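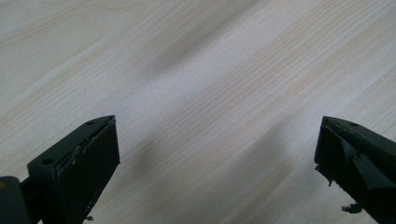
Rileck opens its Saturday repair tables in Drukdale

18 Apr 2022 -- for immediate use

Well, we've gone and done it! After a winter of mending skateboards in my front hall (and finding bearings in my slippers), I'm very happy to say that Rileck now has a proper workshop at the Irnum building in Drukdale, with real tables and enough room to turn round.

The idea is simple. You bring your tired old board, we lend you the tools and show you how to strip it down, clean it up and put it back together. Wheels are where most people start. They come off with one nut, the bearings pop out, and you get to see what a year of wet pavements has done to them. It's a mucky job and I love it. 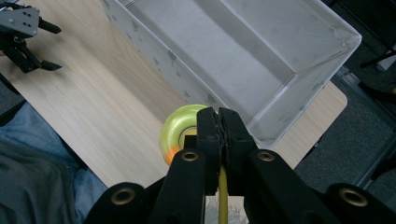 We went for pale wood-grain tops on purpose -- small parts show up nicely against them, and a dropped washer is far easier to spot than it ever was on my brown carpet. Clear yellow wheels like the ones I ride look rather lovely on them too, if I may say so.

Khasawneh, the hardware shop two doors down, has kindly given us 669 pounds towards spanners, bearing presses and a first box of spares. Thank you, all of you, I nearly cried at the till.

Sessions run on Saturdays and there are 12 places at each one. It's free for anyone aged eight to 19, and grown-ups pay what they like. Under-12s need an adult with them. We'll carry on right through to November, then have a think about the heating.

To book a place, or to come and have a nose round with a notebook, ring the Rileck office or knock at the Irnum side door.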